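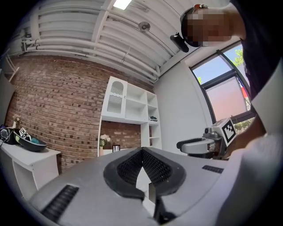
Estantería blanca de casillas abiertas contra una pared de ladrillo pardo rojizo. Debajo, en un nicho, un jarrón con flores blancas.

Estantería de casillas

La estantería de casillas, también llamada estantería de cubos o casillero abierto, es un mueble de almacenaje dividido en compartimentos de frente descubierto, separados por baldas horizontales y montantes verticales. Se distingue de la librería corriente en que las divisiones verticales interrumpen las baldas a intervalos cortos. El límite entre ambos tipos es impreciso y los catálogos comerciales lo trazan donde les conviene.

Denominación

El término «casillero» se aplicaba en castellano al mueble de oficina o de correos destinado a clasificar papeles. La extensión del nombre al mueble doméstico carece de una fecha segura. Varios catálogos presentan la estantería de casillas como heredera directa del casillero postal, pero no aportan más prueba que el parecido. «Estantería modular» se usa a menudo como sinónimo, con poca propiedad: muchos de estos muebles se venden en una sola pieza y no admiten ampliación.

Características

Los modelos de uso doméstico suelen fabricarse en tablero de 19 mm, con un fondo útil cercano a los 300 mm. Ese fondo basta para la mayoría de los libros y para ropa doblada en pequeño formato, aunque se queda corto para carpetas grandes. La trasera puede faltar. Cuando falta, la rigidez del conjunto depende de los montantes y de la fijación a la pared, extremo que la publicidad menciona poco.

Es frecuente combinar casillas abiertas con alguna cerrada por puerta. Las puertas perforadas o caladas se justifican por la ventilación del interior. El argumento tiene sentido para calzado o textiles guardados con algo de humedad; para vajilla o papel, la perforación cumple sobre todo un papel ornamental, y deja pasar el polvo.

Entre las series comerciales figuran Brerklow, de casillas cuadradas iguales, y Cirnen, que alterna huecos de distinto ancho. El fabricante de la segunda le atribuye una «capacidad superior» frente a las series de cuadrícula regular. No consta cómo se midió. A igual volumen exterior, la capacidad varía poco entre un reparto y otro, y lo que cambia es el tamaño de los objetos que caben en cada hueco.

Colocación sobre pared de ladrillo visto

El acabado blanco sobre ladrillo visto es una combinación habitual en la decoración de interiores. Se le atribuye la propiedad de dar luminosidad a la habitación. Una superficie clara refleja más luz que el ladrillo que tapa, pero el efecto depende del tamaño del mueble, de lo que se coloque en él y de la iluminación existente, y rara vez se cuantifica.

La fijación presenta dificultades propias. El ladrillo visto no ofrece un plano regular, por lo que los montantes apoyan en unos puntos y quedan separados en otros. El anclaje en la junta de mortero daña menos la pieza cerámica y es más fácil de reparar; el anclaje en el centro del ladrillo suele resistir mejor si la pieza es maciza. Los manuales se contradicen en este punto. El cuaderno técnico del taller Ruiz-Ortega recomienda la junta sin excepciones, mientras que las instrucciones de los tacos Dranix la desaconsejan. Ninguno de los dos indica el tipo de mortero de las pruebas, si las hubo.

Nichos y huecos inferiores

Cuando la pared tiene un nicho, el mueble puede colocarse por encima para dejarlo a la vista. El hueco se destina normalmente a jarrones, marcos u otros objetos pequeños. Un nicho de 200 mm de profundidad admite un jarrón mediano. La costumbre de llamar «hornacina» a cualquier rebaje de la pared es discutible, ya que la palabra designa en rigor el hueco hecho para una imagen o un adorno, por lo común rematado en forma curva.

Las flores secas aparecen con frecuencia en estos conjuntos como alternativa sin mantenimiento. Acumulan polvo, son quebradizas y pierden color con la luz directa, de modo que el mantenimiento se reduce sin desaparecer.

Orden y uso

Los manuales de organización doméstica sostienen que la división en casillas favorece el orden al asignar un lugar a cada cosa. Algunos proponen dejar vacías 3 casillas de cada estantería. La cifra se repite de un texto a otro sin referencia al tamaño del mueble, lo que le resta valor como norma. El casillero abierto también exhibe el desorden, y es común que se acabe completando con cajas o cestas que ocultan el contenido y anulan la visibilidad por la que se eligió.

Véase también

Alacena
Librería (mueble)
Hornacina
Ladrillo visto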